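Stosside Blocks: two-handed cube arranging in simulation

README and data card, last revised 3rd December

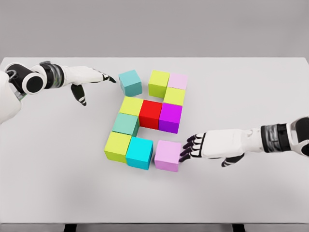 Stosside Blocks is a collection of recorded attempts at one modest job: moving coloured cubes about on a table with two robot hands until they make a shape that somebody asked for. We began gathering it in June, when our small group at Flistham wanted examples in which both hands had a proper share of the work, and we have been adding to it, tidying it and arguing about its folder names ever since. Everything in it is simulated. The table is plain white and bare apart from the cubes, the wall behind is plain too, and the hands are white with black joints and come in from opposite sides, one high on the table and the other lower down. We kept the setting as dull as that on purpose, so that a learner has little to look at besides colour, position and fingers. If your model can't tell the red cube from the purple one when they sit flush together in the middle of a shape, you'll want to find that out before you give it a cluttered kitchen to deal with.

What you get

The present release holds 260 episodes. An episode is one attempt from start to finish, driven by a person wearing tracked gloves, with the hand movements carried over to the simulated arms. Each one has its own folder, and inside you will find:

- the camera view, saved as a plain video file
- the joint positions of both arms and all the fingers, at every step
- the position and turn of every cube, at every step
- the target layout the operator was asked to make
- a short note in ordinary words, typed by the operator straight afterwards
- an outcome label (see further down, please, before you rely on it)

The notes are my favourite part, I must admit. They are sometimes only a word or two, and sometimes a whole paragraph of grumbling about a cube that would not sit straight. We have corrected the spelling here and there but otherwise left them alone, and a few people have already told us they were more useful than the labels.

How the episodes were gathered

The operator sees the target layout on a second screen and has as long as they like to study it. The cubes are then scattered on the table and the recording begins with the first movement of either hand. Operators may push, slide, nudge, pinch or lift, in any order, with either hand or both. We gave no rule about which hand should do what. Our early trials did have such a rule (left hand for the back of the table, right hand for the front) and the movements came out stiff and rather unhappy, so we dropped it and threw those trials away.

The targets are simple outlines: lines, corners, steps, and a good many curved shapes that look something like letters. Curves built out of cubes are always a bit of a fudge, as you can imagine, and we allow for small gaps between neighbours as long as the outline can still be read. Some targets say which colour goes where and some leave the colours free. The target file tells you which sort you have.

There are 4 groups of episodes, and they differ in how the work was set:

- free: any colour may go anywhere, and the hands may do as they please
- matched: every cube has a named place by colour
- repair: the shape starts out nearly made, with a few cubes nudged out of line, and the operator puts them right
- interrupted: the target changes part of the way through, and the operator has to rework what is already on the table

The repair group is the one I would point newcomers to first. The episodes are short, the movements are small and careful, and you can watch a good many of them over a cup of tea and get a real feeling for how people use a fingertip to square up one block against the next. The interrupted group is much harder going. Do look at it, but perhaps not first!

Outcome labels

Every episode carries one of 3 labels: made, partly made, or given up. The label is set by a script that compares the final cube positions with the target, and then checked by a person who watches the last stretch of the video. Where the script and the person disagreed we kept the person's answer and stored the script's answer beside it, in a separate field called script_outcome.

Please don't throw away the ones marked given up. There are 29 of them, and they contain some of the best recoveries in the whole collection -- a hand catches a neighbour on its way past, the operator pauses, backs off, tries from the other side, gets most of it back and then runs out of patience. A model trained only on tidy successes has never seen any of that, and in our own runs it showed. The first learner we trained on made episodes alone would knock a cube slightly askew and then carry on as though all was well, pushing the next cube up against a crooked edge.

Splits

We supply a training list and a held-out list as plain text files, one episode name to a line. The held-out list was chosen by target, so no target in it turns up in the training list. If you make your own split, we would gently ask you to do the same. Splitting by episode lets near copies of the same shape fall on both sides, and the scores come out looking lovelier than they should.

Getting started

Unpack the archive anywhere you like and open the file named start_here.txt, which lists the folders and the units. Lengths are in metres and angles are in radians throughout. The small reader script in the tools folder is called ivov, after the name of our first test machine, and it will load an episode, play it back, and write out a table of positions if you would rather work from that. It needs nothing beyond a fairly recent Python and the usual number-handling library.

A word about playback: the reader replays the recorded positions and does not run the physics again. If you load the joint commands into a simulator of your own, the cubes will very likely end up somewhere else after a few pushes. Contact between fingers and blocks is touchy, and small differences in friction add up quickly. This has caught out nearly everyone who has tried it, including me, twice.

Things that are not as good as we would like

Colours are not evenly spread. Yellow-green cubes are over-represented in a fair number of layouts (you can see four of them in the picture at the top, against a single red), as the early scattering script picked colours with a careless bit of weighting. We fixed the script later on but kept the earlier episodes. If you train something that follows spoken or written instructions, watch out for it guessing yellow-green whenever it is unsure.

The pale colours are close together. Pale mint and muted teal are easy enough for most people to tell apart side by side, less so in shadow, and one or two operators told us they had mixed them up. Cube colours are stored by name in every episode, so you can always check.

Thumbs were tracked less well than the other fingers. In some episodes the thumb lags a little behind the hand, most noticeably when it curls under the palm. We smoothed the worst of it and marked those episodes with a thumb_smoothed flag.

All the cubes are the same size, and there is one table, one wall, one kind of hand and one style of lighting. We would be surprised if anything trained on this alone worked on a real bench, and we make no claim that it does. Treat it as practice material, or as something to mix in with other recordings.

People and permissions

The operators were all adults, paid for their time, and each agreed to the release of their hand movements and notes. No voices or faces were recorded. The notes have been read through for anything personal, and a couple of lines were taken out at the operators' request. If you took part and would like your episodes removed, write to us and we will take them out of the next release.

Related collections

The Mendoza set, put together by our neighbours down the corridor, uses the same file layout with a single hand and a shallow tray. You can load it with the same reader script, and the two mix quite happily so long as you fill the missing arm with zeros and set the one_hand flag. We have had decent results from warming up on Mendoza before moving on to the matched and repair groups here.

Licence and thanks

You may use, change and share the collection for research and teaching, so long as you keep this file with it and say where it came from. For anything commercial, please ask us. We usually say yes, but we do like to hear what people are up to.

If you find a broken episode, send us its name and a line about what looked wrong. Fixes go into the changes file with each release, and the old copies are kept in the folder called retired in case you need to repeat an earlier result.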